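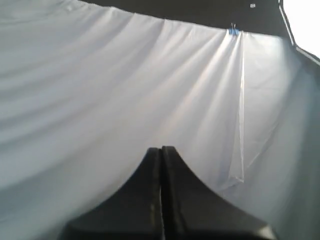
What does a gripper comparison on hanging fabric measure?
It measures how often each set of fingers closes on a single fold and keeps hold of it, at a fixed closing force and with the same arm, controller and wrist camera for every attempt.

Tretunura Publishes Results of Fabric Gripper Comparison

Steden, August — Tretunura, a maker of test equipment for textile handling, today released the results of a comparison of 3 two-finger grippers on suspended fabric. The work covered 696 grasp attempts, divided equally among the grippers, and was carried out at the company's Steden laboratory.

The grippers tested were the Crenshaw parallel unit with flat rubber pads, the Govorov parallel unit with ribbed pads, and Tretunura's own curved-finger design. All were mounted on the same six-axis arm. Closing force was set at 20 newtons and checked with a load cell before each block of attempts.

White fabric was used throughout the series. It was hung from a blue binder clip on a dark support, so that the creases ran toward one point and the position of the folds changed each time the cloth was rehung. The operator did not smooth the cloth between attempts. A grasp counted as successful if the fingers held the fold through a pull of 150 millimeters away from the support and did not release before the arm stopped.

The curved fingers had the highest success rate on narrow folds. The Crenshaw unit did better on wide, shallow ripples, where the flat pads had more surface to press against. The Govorov unit fell between the two on both types of fold and left visible marks on the thinner cloth, which may rule it out for finished goods.

Most failures in the series were traced to the camera and not to the fingers. White fabric under strong side light gave washed-out areas in the wrist image, and the controller tended to place the grasp point too far from the fold. Lowering the exposure setting reduced these errors but made folds in the shaded part of the cloth harder to find. A fixed setting was kept for the published figures so that the grippers could be compared on equal terms.

"The finger shape matters less than we expected once the grasp point is correct," said Arben Gashi, test engineer at Tretunura. "With a poor grasp point, all of them close on air or push the cloth away. We would advise customers to settle the camera and lighting first, then choose the fingers."

The test has known limits. Only white fabric was used, every sheet was hung from a single point, and finger wear was not measured. Closing speed was held constant — a faster setting was tried during setup and dropped because it disturbed the cloth before contact.

A second series is planned with dark and patterned fabrics and with automatic exposure turned on. The test procedure, mounting drawings and attempt logs are available on request from the Tretunura laboratory in Steden. Requests should state the gripper model and arm in use.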